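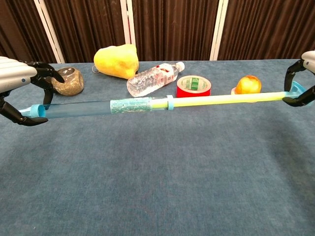
글쓴이 Inna Tymoshchuk | 12월 | 분류: 작업대, 수납

홈 글목록 작업대 수납 방명록
인쇄하기 | 이메일로 보내기

작업대 상판에 청회색 카펫을 깐 뒤로 물건 놓는 방식을 다시 정했다. 맨 상판에서는 둥근 물건이 조금만 건드려도 굴렀고, 긴 통은 내려놓을 때마다 소리가 컸다. 카펫은 Pasthorpe에서 자투리로 산 것이다. 털이 짧고 결 방향이 거의 없다. 고정은 네 변에만 양면테이프를 썼고 가운데는 붙이지 않았다. 나중에 걷어서 털 생각이었다.

기준은 간단하다. 앞쪽은 비우고, 작은 물건은 전부 먼 쪽 가장자리로 보낸다. 현재 그쪽에 있는 것은 반짝이는 어두운색 둥근 용기, 노란 서양배 모양 폼, 투명 플라스틱 물병, 빨간 테이프 한 롤, 작은 사과다. 종류별로 묶지는 않았다. 간격도 맞추지 않았다. 손이 닿는 범위에서 서로 부딪치지만 않으면 된다.

긴 통은 따로 다룬다. 연한 파란색 반투명 원통 쪽에 홈이 있는 나사식 뚜껑이 달려 있고, 몸통에는 잔글씨가 빽빽한 라벨이 감겨 있다. 길이가 상판 폭에 가까워서 세로로 두면 앞으로 튀어나온다. 가로로만 둔다. 들 때는 양 끝을 잡는다. 한쪽만 잡으면 반대쪽 끝이 처지면서 뒤쪽 물건을 쓸고 지나간다. 물병을 두 번 넘어뜨린 다음에 정한 규칙이다.

보관 위치는 아직 미정이다. 벽걸이 고리 두 개를 쓰는 안과 Dedar 선반 아래에 눕혀 넣는 안을 비교했다. 선반 안쪽 폭이 636mm라 통이 들어가지 않는다. 고리는 간격을 자유롭게 잡을 수 있지만 뒤가 커튼이라 박을 곳이 없다. 흰 세로 기둥에 클램프를 무는 방법이 남는데, 기둥 단면을 아직 재지 않았다.

뒤쪽 커튼은 짙은 갈색 주름 커튼이다. 밝은 물건은 윤곽이 잘 보이고 어두운 용기는 묻힌다. 용기에 밝은 스티커를 붙일지 생각 중이다. 커튼 색을 바꿀 계획은 없다.

카펫 청소는 접착 롤러로 한다. 진공청소기는 노즐이 가운데 들뜬 부분을 빨아올려서 그만두었다. 롤러 리필은 Kevby 것을 쓰고 한 묶음에 약 2,000원이었다. 테이프 부스러기는 잘 떨어지는데 폼에서 나오는 가루는 두 번 밀어야 한다.

바꿀 것 두 가지. 테이프는 눕혀 두면 옆면에 카펫 털이 붙으므로 받침을 하나 깐다. 사과는 작업이 끝나면 부엌으로 돌려보낸다.

클램프는 Yatsenko 카탈로그에서 최대 물림 폭 100mm짜리를 보고 있다. 기둥 치수를 재면 이 글 아래에 추가한다.

인쇄하기 | 이메일로 보내기

검색어를 입력하세요 검색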